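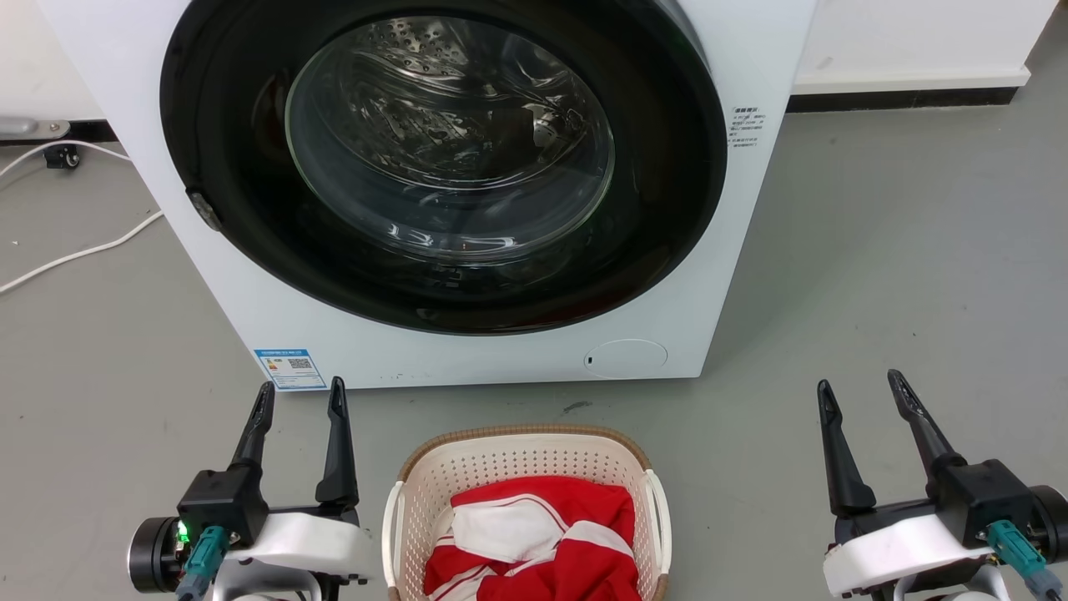

White front loader, door shut, energy label on the front.

Can't settle to pray any more, is it just me?

Posted by drokbridge_mum, 20 May 2021

Hi all, sorry if this has been asked before, did a search and got a lot of stuff about Lent which isn't what I'm after.

Basically I've been anxious since December. Work, money, my mother's health, all of it at once. I used to be quite good at saying a decade of the rosary in the morning and something short at night and now I get two Hail Marys in and I'm thinking about the gas bill. Then I feel guilty for thinking about the gas bill, then I start again, then I give up. Some nights I'm awake at 3 and I try the "Jesus I trust in you" prayer and it just goes round and round like words.

Tried: an app (too many notifications, made it worse). A novena to St Jude, forgot day six and wasn't sure if you have to start over?? A Catholic podcast about worry which was nice but the man was so cheerful. Our parish in Drokbridge is only just getting back to normal with booking for Mass and no tea after so I don't see anyone to ask.

I'm not in a crisis, please don't all tell me to ring someone, I have seen my GP and I'm on the list for talking. What I want to know is what do you do when the praying itself makes you more wound up. Do you push through or leave it for a bit? Leaving it feels like giving up on God when I need him most. Pushing through feels like homework.

Also does the novena thing count if you miss a day. Genuinely want to know.

Thanks, will check back when the kids are down.

3 replies

Favel
Member, 257 posts

Novena first as it's the easy one. It counts. Just carry on from where you were, or say two the next day if it bothers you. It isn't a spell. I've missed days on nearly every one I've ever done and once did day four twice.

The other thing. I had this badly a few years back after a bereavement and a priest told me in confession to stop trying to say so much. I was doing a full rosary, the chaplet, night prayer, and a list of 23 people I'd promised to pray for, and I was in bits if I missed one. He gave me one line of a psalm for a month. That was all I was allowed! Psalm 131, it's tiny, three verses, "I have stilled and quieted my soul". I said it at the sink and in the car and waiting for the school gates to open. Some days I said it cross.

Did it fix the anxiety, no, the tablets and the talking did most of that and time did the rest. But it stopped the prayer being another thing on the pile. After the month I added the morning offering back and left it there for ages. The list of people I wrote on a card and put behind my icon, and I told God they were all on the card and could he please read it himself.

What works for me at 3am:
Don't start a long prayer lying down in the dark, you just lie there marking yourself on it
Hold the beads and don't say anything
If the gas bill comes in, pray about the gas bill. "Lord, the gas bill." Then back to where you were
Get up for a glass of water if it's gone past half an hour

On distractions generally, St Teresa of Avila had loads to say about her mind wandering and she's a Doctor of the Church, so you are in good company. St Francis de Sales too, he says just bring your heart back gently and if you do nothing else the whole hour it's still an hour well spent. I'm going from memory so the wording will be off.

And I would have a word with your priest even if it's an email. They've been stuck on their own as well and mine was glad to be asked something that wasn't about seat bookings.

Skisow
Member, 22 posts

Push through. Feelings aren't the point. 100 days of the same prayer at the same time and you wont even notice. Worked for me. Offer it up.

caprarustreet
New member

Not Catholic myself, married in (Romanian Orthodox, my gran was a Căpraru and very devout) so take this or leave it. In our house it was the Jesus Prayer on a knotted rope, slow, one knot one breath. "Lord Jesus Christ, Son of God, have mercy on me." Gran said if it goes round and round thats fine, let it go round, you aren't supposed to be getting anywhere. Much slower then you think. If you feel panicky doing the breathing bit then drop the breathing and just say it normal.

Don't agree with the one above about 100 days tbh, if she's already wound up a target is the last thing. But same time each day is a good idea, I'll give him that. I do mine before anyone else is up, with the dog.

Also agree with Favel re the card. Doing that tonight.

drokbridge_mum

Oh thank you, back now. Did not know about carrying on with the novena so will do day six this evening and let St Jude sort out the dates. Have read Psalm 131 and had a little cry. Going to try only that till the end of the month, and emailing Father in the morning. Skisow I know you mean well but I think I'd last a week!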